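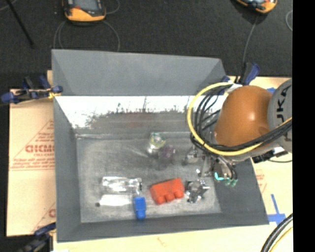 4.2 Deciding when to trust the depth image

The previous section described how Clarer turns a pair of colour and depth images into a list of possible grasps. We now come to the part of the system that gave us the most trouble, and that we ended up rewriting more often than we would like to admit, namely the step that decides how much of the depth image deserves to be believed in the first place.

Our early version treated every pixel with a depth reading as a good pixel. In a plastic tote with matt sides this is a perfectly reasonable thing to do, and we were happy with it for quite a while. A bare metal bin is much less forgiving. The walls and the floor both return bright reflections, and the depth sensor will cheerfully report a surface several centimetres behind the floor, or a small hill where there is only a scratch catching the light. Figure 3 gives a fair idea of the difficulty: the inner back wall carries a bright, nearly white band of glare with a ragged lower edge, and the scuffed floor has bright patches of its own, which are easily confused with the highlights on the clear bottle-like item. The red toy brick is the kind object in such a bin. It has a strong colour and clean edges, and almost any method will find it.

Ullitard, our perception module, therefore produces a trust map alongside the depth image. For each pixel it looks at three things: how close the colour is to saturation, how much the depth reading has wandered over the last 12 frames, and how well the reading agrees with a stored model of the empty bin. The stored model matters more than we had expected. Because the bin is clamped to the table, its walls can be measured once at the start of a session and then used as a reference, and a reading that falls behind a known wall can simply be thrown away. We are grateful to Jucélia Damasceno for pressing us to try this before we went looking for a larger network — it took an afternoon to write and has stayed in the code ever since.

Clear objects need a little more patience. A see-through item often has no usable depth over most of its body, and a tinted one, such as the piece with the yellow-green rim in Figure 3, may have good readings at the rim and none within it. If we threw away every pixel with low trust, these objects would vanish from the scene altogether, and the planner would then feel free to swing the fingers straight through them. So Ullitard keeps two outlines for each region it finds. The inner outline holds the pixels we trust, and grasps may be proposed only there. The outer outline is drawn from the colour image alone and is passed to the planner as a volume to be avoided, with its height taken from the tallest trusted pixel nearby, or from a fixed default when there is none.

The planner, Prerkov, receives both outlines together with the bin model. It first discards any grasp whose approach would bring the wrist or the gripper body into a wall. The cables looped round the arm are given a padded shape of their own, quite a generous one, as a snagged cable can spoil a whole day's work. Prerkov then ranks the grasps that are left by trust first and by clearance second. We tried the opposite order in June and found that the arm became terribly fond of open patches of floor with a promising glint in them.

When no grasp passes, the arm moves clear of the bin and the cameras take a fresh set of frames at a lower exposure. Up to eight such attempts are allowed before the bin is marked as stuck and handed to a person. The two exposures are not merged, although we can see the appeal of doing so; keeping them apart makes the logs far easier to read afterwards.

All of the settings in this section were chosen on a separate set of 205 recorded bins, which we call the Waweru set, and were frozen on 2021-09-30, before any of the trials in Section 5 were run. Readers who wish to use the trust map with another sensor should expect to choose the saturation limit afresh. The other settings carried over to our second camera without any changes, though both cameras came from the same maker, and we would not like to promise more than that.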